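Gostine tray fault

Shares 480 | Comments 3

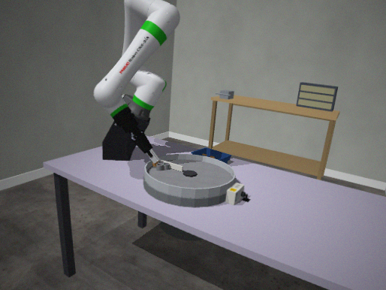 Simulated view of a picking cell, with the arm reaching into the round parts tray.

The Gostine tray fault was a recurring failure in a small-parts picking cell run by the fittings maker Amegashie at its Gostine works. The arm in the cell carried on moving parts after its record of the tray's position had become wrong. On two occasions the gripper fingers were driven into the tray wall, and on the second a broken fingertip was thrown clear of the table. There were no injuries. The fault led to changes in the cell's control program, which was supplied by the integrator Kamach, and to a new rule on restarting the cell after a stop.

Background

The cell was built to take loose parts from a shallow circular tray and drop them into a bin on the same table. A collaborative arm was chosen so that staff could refill the tray by hand with no fence in the way. The arm worked at reduced speed whenever the floor sensor showed that a person was close to the table.

The tray could be turned in steps to bring fresh parts within reach. Its position was not measured. The control program counted the steps it had sent to the drive and assumed that the tray had made every one of them. Kamach had used the same method in an earlier cell with a lighter tray, where it had given no trouble.

Course of the fault

The first signs came in January, when the cell began to report missed picks towards the end of each shift. These were put down to worn finger pads. The pads were changed and the missed picks became fewer for a time, although they did not stop.

The first collision took place after a part became wedged under the tray. The drive stalled, but the program went on counting. By the time the tray came free it was 3 steps behind its recorded position. The arm reached for a spot close to the wall and touched the rim on its way down. Contact sensing stopped the arm as intended, and the stop was cleared from the panel without the tray being checked.

The second collision followed later in the same week. An operator had cleared another stop and restarted the cell at full speed while standing outside the sensor's range. One finger bent against the wall and snapped. The tip was found on the floor by the door. The job log showed that the cell had completed 2541 picks since the tray was last sent to its home position.

Investigation

Kamach sent the log and the damaged gripper to Likard, a testing firm, and the cell was rebuilt in simulation so that the stall could be repeated without risk to equipment. With the tray held back by one step, the simulated arm missed parts but did not touch the wall. With two steps lost it brushed the rim on some picks, and with three it struck the wall on almost 300 of 480 trial picks.

Likard's report, dated 29 Mar 2019, named the missing position check as the main cause. It also found that:

- the drive produced a stall signal, but this had never been wired to the controller
- the message for a contact stop was the same as the message for an empty tray
- the restart button gave no prompt to send the tray home

The report did not fault the arm's own contact sensing, which had worked in both collisions. It noted that this function limits the force of a contact and does not guard against fragments from a brittle tool.

Changes made

An index switch was fitted so that the tray's position is checked once in every turn. The stall signal now halts both the tray and the arm. After any contact stop the tray must be sent home before picking can resume, and the first ten picks are made at low speed.

The fingers were replaced with a softer alloy that bends before it breaks. They wear faster than the old ones and are changed monthly. Amegashie also moved the restart button to the operator's side of the table, where the tray can be seen from the panel.

See also

Contact stop
Lost step
Homing (machinery)

3 comments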